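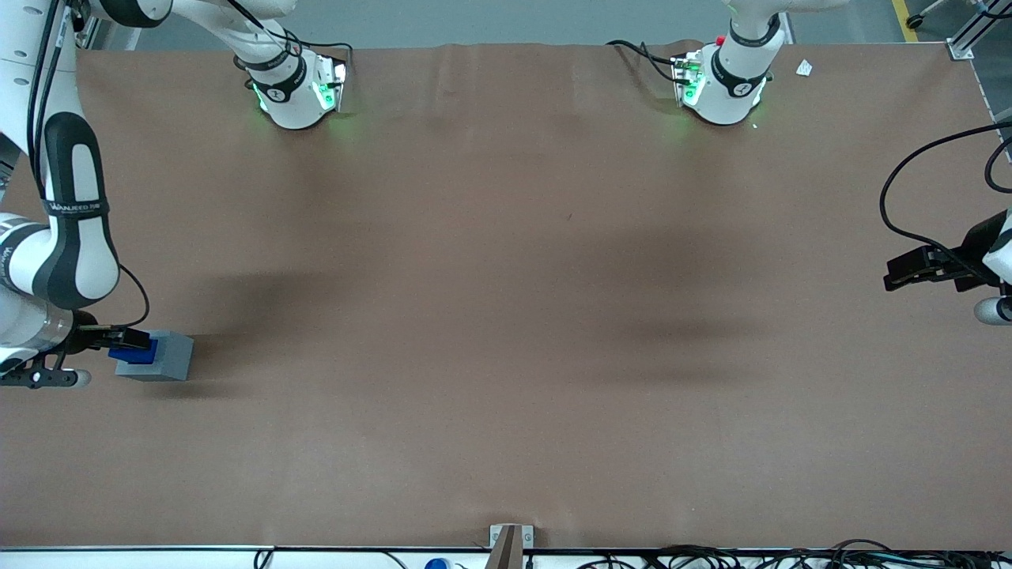 What is the difference between a tablecloth and a table cover?

A tablecloth is a piece of fabric laid over a table for a meal. A table cover is any sheet laid over a table for any purpose, so every tablecloth is a table cover, while felt, oilcloth and vinyl sheets are usually called covers only.

Table cover

A table cover is a flat sheet of cloth, felt, paper, plastic or coated fabric placed on the top of a table. It may protect the surface, hide damage, reduce noise, keep objects from sliding or serve as decoration. Covers can be loose, weighted, clipped or fitted to the shape of the top with elastic or stitched corners.

History

Cloths for dining tables were in use in the Roman world and became common in wealthy European households during the Middle Ages. White linen was preferred at the high table, and its condition was taken as a sign of the host's standing. In many paintings of the sixteenth and seventeenth centuries the table is covered with a patterned carpet, which was too costly to walk on. A white cloth was sometimes laid over the carpet when food was served.

Oilcloth, made by coating linen or cotton with boiled linseed oil, gave households a cover that could be wiped clean. It spread widely in the nineteenth century. The mill at Astberg began making it in 1840 and sold it by the yard to shops, schools and boarding houses. Vinyl-coated cotton replaced most true oilcloth after the Second World War, although the older name is still used for the newer product.

Materials

Linen is strong, absorbs spills and becomes softer with washing. It creases easily and is often ironed while slightly damp. Cotton is cheaper and takes dye well. Damask is a weave, not a fiber, and can be made from linen, cotton, silk or polyester. Its pattern shows because the threads on the figure and the ground reflect light differently.

Wool felt and baize are used on desks, card tables and display tables. They have a matte surface and deaden sound. Baize is traditionally green, but it is also dyed red, brown, blue and black. Felt cannot be hemmed neatly and does not need to be, as the cut edge does not fray.

Polyester resists wrinkles and dries quickly, which has made it the usual choice for rental firms. Paper covers come in rolls and are discarded after one use.

A separate undercover, known as a silence cloth or table pad, is often placed below a fine cloth. It protects the wood from heat and stops the upper cloth from shifting.

Size and drop

The part of the cover that hangs below the edge of the table is called the drop. To find the size of a cloth, the drop is doubled and added to both the length and the width of the top. A short drop is usual at home, where a long one would fall in the diners' laps. Banquet cloths often reach the floor.

Work tables are normally covered with little or no drop, since hanging fabric catches on chairs and tools. The Moussa pattern book, once used by upholsterers in the port of Treneo, advised cutting such covers flush with the top and pinning them underneath.

Folds and storage

A cover that has been stored folded keeps its creases for some time. Steaming it in place removes most of them. Soft waves near an edge usually mean that the sheet is slightly larger than the surface or has been pushed from one side. Linen is best rolled on a tube for long storage, and starch should be washed out first – it can yellow and attract insects.

Collections

The textile museum in Prarkov holds 2505 domestic cloths, of which 400 are printed table covers. The catalog was begun by Aleksi Valtonen and continued by Tomás Bragança, who sorted the printed covers by border design. The display room is closed on Tuesday.

See also

Baize
Damask
Napkin
Oilcloth
Placemat
Table runner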